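Week 4 handout: Why the ring bends the beam

Charged particles go straight unless something makes them turn. In the Plunholm ring that something is a dipole magnet, then another dipole magnet, and so on until the electrons are back where they started and nobody has been paid.

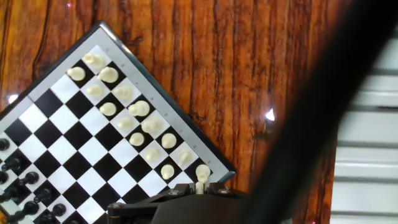
The bending radius is momentum divided by charge times field. Double the momentum and you need twice the field or twice the radius. Universities prefer the field. Land costs money.

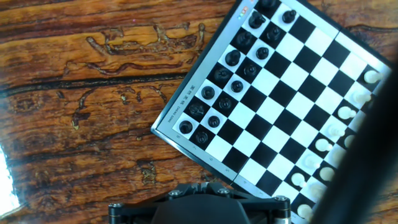

Electrons that turn also radiate. Energy lost per lap grows as the fourth power of beam energy at fixed radius, so please stop writing "squared" on the problem sets.

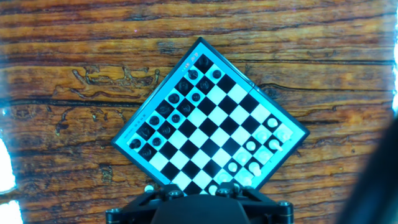
Why do protons lose so much less?
They are far heavier, and at equal energy the loss falls as the fourth power of mass.

Use the Nurmi notes for the derivation. Lillo skips two steps and calls them obvious.

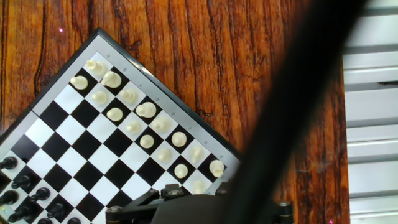 Problem 1. A 300 MeV electron beam circles in a 1.2 tesla field. Find the radius. Ignore the rest mass, but say that you did.

Problem sets are due Sunday.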